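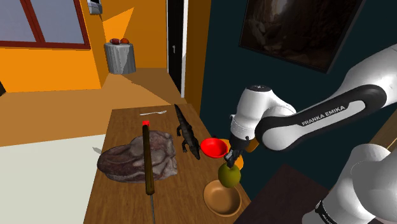 图2 机械臂夹爪夹着一个绿色圆形水果,停在木桌面上方(仿真渲染)。

分类:运动训练 / 业余网球
阅读时间:9分钟
最后更新:2022年8月29日

4 讨论

4.1 评分上升与发球变好是两回事

前一节报告的结果很容易被读成一个好消息。Cliltar俱乐部的16名成年会员在拍柄末端装上Staveo传感器,训练了一整个周期,多数人的“二发稳定度”在期末高于期初。厂商的宣传材料会就此打住,我们认为还不能停在这里。稳定度是Staveo自己定义的一个综合分数,输入量包括拍头角速度、击球时刻的拍面偏转以及相邻两次挥拍之间的相似程度,权重没有公开。一个人只要每次都用同样的方式把球发下网,理论上也能得到相当不错的分数。我们在预试阶段见过这样的会员:屏幕上的曲线越来越平,球照样落在网前。

因此,本文把落点记录当作主要结果,把传感器评分降为次要结果。这一安排在方案阶段就已写定,并没有因为数据难看而改动。落点由场边的记录员手工标注,方法老旧,误差也不小,但它至少与选手在比赛中关心的事情有关。两类结果放在一起看,评分的上升明显而整齐,落点的改善则零散得多,有人进步,有人原地不动,还有人的二发进区率低于入组时的水平。两者之间的相关方向为正,强度却不足以支持用前者代替后者。

有审阅初稿的同行提出,落点受风、用球新旧和心理状态影响,噪声太大,传感器评分反而更“干净”。我们理解这个看法,但不接受它的推论。业余选手的二发本来就要在风里、用旧球、在紧张的时候发出去。把这些因素剔掉之后剩下的量,测得再精确,也回答不了会员付钱上课时想问的问题。

4.2 教练的作用没有被分离出来

参与授课的教练共2名,使用同一份教案,但教案对反馈方式的规定相当宽松。课后访谈显示,其中一名教练习惯在每组发球结束后让学员先说自己的感觉,再看平板上的数值;另一名教练则直接把数值念出来,接着纠正抛球。前者带的学员在落点上的变化略好,后者带的学员在评分上的变化略好。这个差别看起来很有意思,也符合运动学习文献中关于反馈频率的一般讨论,但我们不打算据此下任何判断。学员没有随机分配给教练,分组依据是谁哪天下班早。下班早的人往往年纪大一些、打球的年头长一些,这些都可能是差别的来源。

更麻烦的是,两名教练都知道研究在做什么。俱乐部的主教练Uriel Camacho在招募阶段向会员介绍项目时,用了“智能化发球提升计划”这样的说法,事后也向我们承认,他希望设备有效,毕竟俱乐部已经付了押金。我们感谢他的坦率。这类期待会通过什么途径影响结果,不难想象:更勤快地喂球,更耐心地讲解,课后多留一会儿。课时记录表只登记开始时间,结束时间由教练凭印象补填,所以额外练习量无法校正。

对照组的问题同样存在。对照组使用同型号的空壳配重,外观一致,但没有读数可看。会员很快就明白自己属于哪一组,更衣室里谈论的也是这件事。对照组中有人私下装了Jutow的手机应用,用视频慢放来看自己的抛球。按照原定方案,这些会员仍留在对照组内分析。若把他们剔除,组间差异会变大,结论也会更好看,我们没有这样做,只在附表中给出了剔除后的结果,供读者自行对照。

4.3 训练周期与依从性

训练周期为16周。选择这个长度是迁就场地租约,与动作学习的理论没有关系。六月进入雨季后,室外场地时断时续,部分课程改到室内硬地进行,而室内场地的底线后方空间偏窄,身材高的会员在发球后不得不收住跟随动作。我们没有在模型中加入场地变量,理由是每个人的室内课次太少,加进去只会得到一个看似严谨、估计极不稳定的系数。这个处理可以争论。

依从性方面,有9名会员完成了全部课程。其余的人至少缺过一次课,缺课原因登记得很粗,“工作”与“身体不适”占了绝大部分。肩部不适是否与增加的发球量有关,现有数据回答不了。训练日志里确实出现过“肩膀有点紧”“今天少发几个”之类的话,写在备注栏,没有统一的量表。今后的研究如果仍然以增加发球次数作为干预的一部分,应当从第一堂课起就系统记录肩部和肘部的症状。把发球技术当成纯粹的技巧问题来谈,忽视负荷,在业余人群中尤其不妥。他们平时坐着办公,上场前的热身往往只有几下甩臂。

缺课的处理方法也值得交代。我们采用了基于混合模型的分析,默认缺失与未观测到的结果无关。这个假定多半不成立。发不好球的人更容易找理由不来,这是每个教过业余班的人都知道的。敏感性分析中,我们假设缺课者的真实水平低于模型推算值,组间的落点差异随之缩小,在较悲观的设定下几乎消失。传感器评分的差异则在所有设定下都还在。读者可以把这看成评分稳健的证据,也可以看成评分与选手的真实状态脱节的证据,我们倾向于后一种读法。

4.4 与厂商报告的对照

Staveo随设备附送的技术说明中引用了一项在Hettiarachchi训练中心完成的内部测试,声称使用者的二发双误明显减少。我们两次写信索取原始数据,收到的是同一份宣传册的高清版本。从宣传册能够读到的内容看,该测试没有对照组,双误由使用者自己回忆填报,测试前后的对手也不相同。前测安排在赛季初,后测安排在赛季末,而任何一个打完整个赛季的业余选手,双误多少都会少一些。

我们提出这些,并不打算证明设备无用。本文的样本太小,既证明不了有效,也证明不了无效,置信区间宽到可以同时容纳厂商的乐观和我们的怀疑。问题在于举证的次序。一件售价超过普通球拍的附件,在向俱乐部推销时使用了“经过验证”的字样,验证的责任就应当由推销的一方承担。现在的局面是俱乐部先付款,会员先使用,研究者再拿着不完整的记录去追问它到底有没有用。

还有一种常见的辩护,说设备即使不能直接改善发球,也能提高会员的练习兴趣。这一点我们有少量数据。周期前段,传感器组的自主练习次数高于对照组;到周期后段,两组已经看不出分别。访谈里有会员说,分数到了某个位置就不再动了,看着心烦,索性不看。也有会员一直很喜欢,到最后一堂课还在和搭档比分数。新鲜感能维持多久因人而异,仅凭一个周期的记录,很难说它值不值那笔钱。

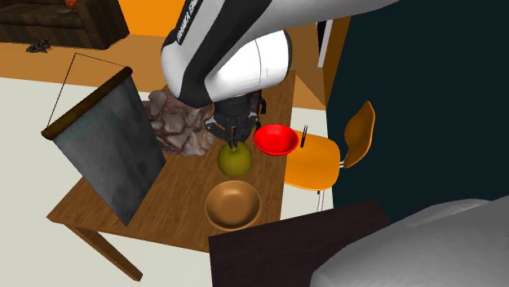
4.5 局限与后续工作

上文已经分散提到若干局限,这里再补充几条没有提到的。第一,落点标注由记录员在场边完成,压线球的判定缺乏一致性检验。我们曾计划让另一名记录员独立标注一部分课次,后来因人手不足没有执行,这是本研究设计上最令人遗憾的一处。第二,所有测试发球都在无人接发的情况下完成。二发的困难很大程度上来自对面站着一个随时准备上步抢攻的人,空场发球测到的东西与比赛中的二发有多少重叠,目前只能靠猜。第三,样本来自同一家俱乐部,会员大多有固定搭档,握拍和抛球的毛病也互相传染,个体之间并不像模型假定的那样独立。

后续工作首先应当解决对照的问题。比较可行的做法,是让对照组也拿到一个看得见的读数,例如挥拍次数,使两组在“有东西可看”这一点上保持一致。这样至少可以把反馈内容的作用与反馈这件事本身的作用分开。其次,应当把接发者放进测试,并以实际对局中的二发得分率作为结果之一。教练的分配需要随机化,如果俱乐部排课不允许,也应当让同一名教练同时带两个组的学员。课时的起止时间要由场馆的登记系统给出,不再依赖教练回忆。

我们还建议在训练结束后安排一次不戴设备的保持测试。本研究原定有这一项,但场地租约到期后会员分散到不同球场,能够召回的人太少,结果没有分析价值。对依赖外部反馈的训练来说,撤掉反馈之后还剩下什么,应当是首先要报告的内容。现有的同类报告很少涉及这一点,本文也没能补上。

在得到更好的数据之前,我们对俱乐部的建议比较保守:可以租用,不宜整批购入;可以在课上用来引起讨论,不宜作为分班或升级的依据。Cliltar俱乐部在研究结束后仍决定用稳定度分数来划分秋季班级。我们对此表达过不同意见,并请俱乐部保留按比赛表现调班的通道。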